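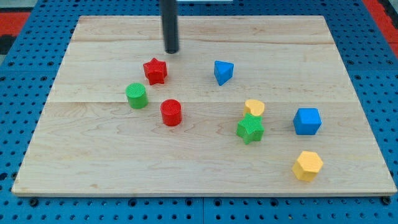 Figure 1. Small colored blocks on a light-colored wooden board.

Unit 6: Sorting and Classification in Early Mathematics

Course handout, revised 19/01/2020

6.1 Purpose of the unit

Sorting is among the first mathematical activities a child carries out. Before counting with understanding, a child must decide which things belong together and which do not. Students taking this unit will learn to plan, observe and record sorting activities for children in preschool and kindergarten.

6.2 Terms

An attribute is a property by which objects may be compared, such as color, shape, size or thickness. A class is a group of objects that share at least one attribute. A rule is the statement that decides membership in a class. Children often apply a rule well before they can state it, and written observations should record the two separately.

6.3 Order of development

Most children begin by matching: one object is placed beside another that looks the same. Sorting by a single attribute follows, although the rule may change partway through the task. A child may begin with color, pick up a round piece and continue with round pieces of any color. This should be noted and left uncorrected on the first attempt.

Sorting by two attributes at once is considerably harder. The Yeom reading describes 41 children over one school year and gives useful examples of the change from one stage to the next. Students should pay attention to the wording of the teacher's prompts, which differs between the fall and spring sessions.

6.4 Choice of materials

Materials for a first session should differ clearly in one or two attributes only. Household items such as buttons, lids and dry pasta are acceptable for older groups — small parts must not be given to children under three.

6.5 Assignment

Observe one child during a sorting activity and submit a report of about 400 words. The report is marked out of 100 and is due in May. Use the Nonier record form, and attach the signed consent page.

Reading for next session: Inesska workbook, chapter on ordering and comparison.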